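Who Does an Old Love Letter Belong To?

12/3/21
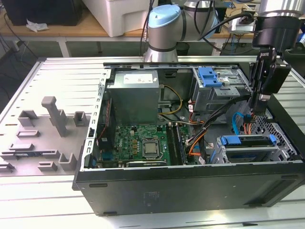 The inside of a Dell desktop computer.

I have lived in this country for many years, and I still notice how quickly people here share the private life of strangers. I do not say it as an accusation. I do it also. Last April I shared, with my whole list of friends, a set of letters between two women who worked in the same laundry before the war. I did not know them, and I did not ask anybody if I may.

The letters came from a page called Sostivance, where people put old papers they find in attics and flea markets. One woman writes to the other: "I keep your comb in my coat." When I saw the post, it had 2,150 comments. Most of them were one kind of joke. "Just roommates!" "Very good friends!" I laughed at the first ones. By the end I was a little ashamed, and it took me some time to understand why.

I understand where the joke comes from. For a long time, families and historians looked at such letters and saw only friendship. Women who shared one bed for 80 years of two lives together were called cousins in the newspaper. The joke is a small revenge for this, and I think we have a right to it. When I was 19 and had no word for myself in my own language, one such letter would have been like bread for me.

But I want to ask something about the two women. They had a secret, or perhaps they had only a privacy, and these are different things. A secret you keep because you are afraid. A privacy you keep because it is yours. We read the letter and decide it was the first one, and that we are setting them free. Maybe so. It can also be that the woman with the comb would not like to be free in front of so many people, even now.

My friends at Brustness, the reading group I belong to, did not agree with me. We are five, and we had a long evening on this question. One said that the dead have no privacy, and that silence always helped the other side. Another said that if we wait for permission, we will have no history, because the people who could give it are gone, and their nephews will say no. I think this second argument is strong. The nephews will say no. In my family they would burn the letters first and say no after.

So I do not ask that we stop. I ask that we go slower. The small archive in Skodik, the town where I studied, has a rule I like: when a private letter is shown in public, the family names are covered until 90 years have passed. Some visitors complain -- they want to search for the grave, the house, the grandchildren. But the feeling in the letter is still there without the family name. You can stand in front of it and cry, and I have done so.

On the internet we do the opposite. Under the post with the laundry women, somebody found the street in one hour. Somebody else found a granddaughter and wrote to her. She answered, very politely, that she had not known. I think about her more than I think about the letters. She learned it from a stranger, between her lunch and her work, with jokes already under it.

I took my post down that same week. I kept one letter, copied by hand, without the names, in the drawer of my kitchen table.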